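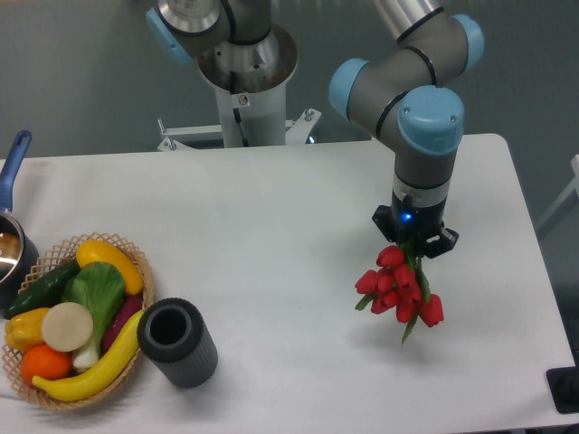

Figure 7.1 Red tulips held heads down over a white worktable, with a small saucepan at the left.

Chapter 7
Cut Flowers in the Home and the Workplace

By Apostolos Konstantinidis and Bushra Chaudhry
May 15, 2019
75 shares | 2 comments

A bunch of tulips is among the simplest purchases a household manager or front-desk attendant will be asked to handle, and among the most often mishandled. The stems are soft, the leaves tear, and the flowers continue to grow after they are cut. This chapter treats the work that takes place between the arrival of cut flowers and their placement in a room: receiving, holding, trimming, conditioning, arranging, and daily care. The selection of flowers by season was covered in Chapter 6 and is not repeated.

Students who have completed the unit on table service will find that much of the present material is familiar in spirit. The table is cleared before work begins, tools are laid out in the order of use, and waste is removed as it is made. What is new is the material itself. A plate may be set down and left for an hour. A cut stem may not.

After reading this chapter, the student should be able to:

Prepare a work surface for flowers.
Hold and turn a bunch without bruising the blooms.
Trim stems of soft, woody, and hollow types.
Choose a container of suitable height and weight.
Keep a daily care record for a room with flowers on display.

Key terms: bunch, conditioning, bud stage, foliage line, hollow stem, recutting, support.

7.1 The Work Surface

Flowers should be prepared on a plain, level table that can be wiped from edge to edge. A white or pale top is preferred in training rooms because fallen leaves, grit, and insects show clearly against it. Rounded edges are an advantage where long stems are turned, as a sharp edge will crease them. Figure 7.1 shows a table of this general kind, pale and with a rounded far edge.

The surface should stand at the height of the worker's hip or slightly above. Lower tables cause the worker to stoop, and a stooping worker tends to rest the flower heads on the table. Where only a low table can be had, a thick board may be placed on top.

Kitchens are often used for this work, and cooking vessels are often pressed into service as temporary holders. A small saucepan will hold short stems for a few minutes while a vase is washed. It should be free of grease and soap, and it should not be used for tulips of full length, which will lean over the rim and bend at the neck. Any vessel used in this way must be scrubbed before it returns to the stove. Some flowers and leaves are harmful if eaten, and the water in which they have stood should be treated as waste.

7.2 Holding the Bunch

A bunch may be held upright or with the heads down. Each position has its use. The upright position is suited to carrying through doorways and to placing the stems in water. The heads-down position is suited to short transfers, to checking the stem ends, and to shaking loose any water caught among the leaves. Many growers and market sellers carry tulips this way as a matter of habit.

When the heads are down, three points must be observed. The grip is taken on the stems and never on the blooms. The pressure is firm enough to keep the inner stems from sliding, but no firmer. The flowers are kept clear of the table at all times. In Figure 7.1 the flower heads hang free, with a faint shadow on the white surface beneath them. Note also the long leaf that trails below the blooms toward the right. A leaf in this position will be the first part to touch the table if the bunch is lowered, and it should be folded back along the stem or removed before the bunch is laid down.

Bud stage matters here as well. Closed, cup-shaped tulips will bear a good deal of handling. Once the petals have opened flat, the same treatment will knock them loose, and the bunch should be kept upright from that point on.

7.3 A Case for Study

The Metwally guesthouse changes the flowers in its entry hall each week from the first of the year until June. In one season the house bought 2,000 stems, most of them tulips, from a single supplier, Draramari. The manager found that many were being thrown away before the end of the week. The housekeeping staff had been taught to arrange but had never been taught to receive. Bunches were left on the hall bench in their wrapping, at times until midday, and were trimmed only when a vase was free.

The manager made two changes. A table was set aside near the service door, and one member of staff on each shift was made responsible for trimming and watering the flowers on arrival. No new equipment was bought. The questions at the end of Section 7.6 return to this case, and students may wish to write down their first thoughts on it now – the supplier's part as well as that of the house.

7.4 Before Beginning the Practical Work

Each student will need a clean knife or floral shears, a bucket, a cloth, and one bunch of tulips in bud. Shears should be checked for play in the hinge. Loose blades crush the stem and close the channels through which water is drawn.

Instructors should allow time for the handling exercise to be done twice, first with leaves on and then with the lower leaves removed. The difference in grip is considerable, and most students notice it at once. The care record on the following page may be copied for class use.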